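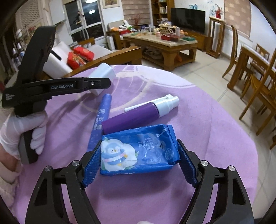 Mini wipes packs for the going-out bag – who else is a convert?

Forum: Home and Family > Packing and Organizing
19 replies, page 1 of 2

tinpail_mom
Posted Monday, 8:12 pm

OK, I redid our whole going-out bag tonight and I'm way too happy about it, so you all get to hear about it. Everything came out onto the purple tablecloth and only the small stuff is allowed back in. The star is the penguin wipes! Little blue pack, penguin in a pink scarf on the front, and a small 8 on it under the Chinese writing. It fits in the side pocket of my bag (the Nivier sling, medium) with room left over for keys and a snack bar.

For two years I carried one of those big hard-lid packs. It took up a third of the bag and I used maybe three wipes per trip. Now I drop in one mini, and when it's gone it's gone, and I grab another from the drawer by the front door.

The blue tube and the spray bottle with the purple body are the next things I need to find a home for. The spray bottle is the one I keep going back and forth on. Standing up it pokes out of the bag, lying down I worry about the pump getting pressed. What do you all do with spray bottles?

gravelroad
Posted Monday, 8:40 pm

Love a good bag reset. I did mine last December and still feel smug about it.

For the spray bottle, check if the top twists to lock. Some do, some don't. If yours doesn't, wrap a hair tie around the neck under the pump so it can't go down all the way. Works on every one I've tried except a really skinny one from the dollar aisle.

ottoline_k
Posted Monday, 8:51 pm

I'm going to be the grump here. Minis are a lot of wrapper for very few wipes. You go through a pack in one spaghetti lunch and then you have another piece of plastic to throw out. I buy the big packs and move 15 or so into a zip pouch on Sunday night. Same pocket space, much less trash, and cheaper.

tinpail_mom
Posted Monday, 9:03 pm

ottoline_k, I hear you on the wrapper, I do. But I tried the zip pouch and mine dried out by Thursday every single time. What kind of pouch are you using? Maybe I just bought bad ones.

ottoline_k
Posted Monday, 9:15 pm

The silicone kind with the slider bar, from Dralberg. Squeeze the air out before you close it. The thin sandwich bags won't do it, they leak at the corners. I've also added a teaspoon of water when they start feeling stiff.

pocketful
Posted Monday, 9:22 pm

I use both and I refuse to pick a side! Pouch for the stroller basket, minis for coat pockets. My winter coat has a mini in it right now, plus one in the glove box, plus one in my work tote. There is nothing better than reaching into a coat you haven't worn since spring and finding a sealed pack of wipes.

Also that penguin is adorable. My kid picks which one goes in the bag, so a cute front matters more than you'd think. We have a whole negotiation at the door.

hemlock_9
Posted Monday, 9:48 pm

Bag weight person checking in. I got a kitchen scale and weighed my packed diaper bag, and before the reset it was 3,410 grams. WITHOUT the water bottle. I took out the full pack of wipes, the second outfit (one is enough if you keep a spare in the car), and a full-size lotion that had been in there since the dawn of time. My shoulder is so much happier.

The lotion was the big surprise. I moved to a small tube and it's 145 grams. I would never have guessed how much the old one was adding.

gravelroad
Posted Monday, 10:05 pm

You WEIGHED it. I respect this so much. Going to find my scale.

ottoline_k
Posted Monday, 10:11 pm

Good point about lotion, and I'd go further: decant that too. A tiny screw-top jar holds plenty for a day out.

hemlock_9
Posted Monday, 10:20 pm

I don't like jars for lotion, fingers go in and out of it all day. Tubes stay cleaner and you can use them one-handed while the other hand is holding on to a toddler. We may have to disagree on this one.

marigold_attic
Posted Tuesday, 6:35 am

Reading over coffee and now I want to empty my bag on the table too. Two things from me:

Put the tube in cap up. Mine opened cap down in a hot car and I had cream in the lining, the zipper, everywhere. I still find it in the seams.

And lay everything out on a cloth first, like tinpail did. I used to sort straight from the bag and I'd put it all back in again without thinking. Seeing it spread out makes you ask why you own four lip balms. I'm jealous of the tablecloth, by the way. Is that lavender with the white swirls an old one? I had curtains in a pattern a bit like it.

tinpail_mom
Posted Tuesday, 7:20 am

Thank you! Market stall in Zerklow, I think from a bolt end. It wipes clean beautifully and that's the whole reason it lives on that table.

Update on the spray bottle: my top does not lock. Hair tie is on. It went in lying down across the bottom of the bag, with the penguin pack tucked beside it. The tube is cap up in the other side pocket per marigold. So far so good, but I've only carried it to the mailbox.

pocketful
Posted Tuesday, 7:31 am

The mailbox counts!

quiltedfox
Posted Tuesday, 12:14 pm

Different view on the spray bottle: leave it home. I carried one for a year and used it twice. If you want a spray, get one of the tiny flat ones that look like a card. Around 200 sprays in mine and it slides in behind my wallet.

tinpail_mom
Posted Tuesday, 12:40 pm

Hmm, I use mine a lot, so it stays for now. But the flat one sounds fun. Do you refill it with a funnel or what?

quiltedfox
Posted Tuesday, 1:02 pm

Little dropper from an old vitamin bottle. Takes a minute and I always spill some – do it over the sink.

ottoline_k
Posted Tuesday, 1:30 pm

Tinpail, try the slider pouch for two weeks and tell me if they dry out. If they do I will buy a penguin pack and eat my words.

tinpail_mom
Posted Tuesday, 1:44 pm

Deal! Pouch in the stroller, penguin in the sling. Will post when the two weeks are up.

Page 1 of 2 – Next page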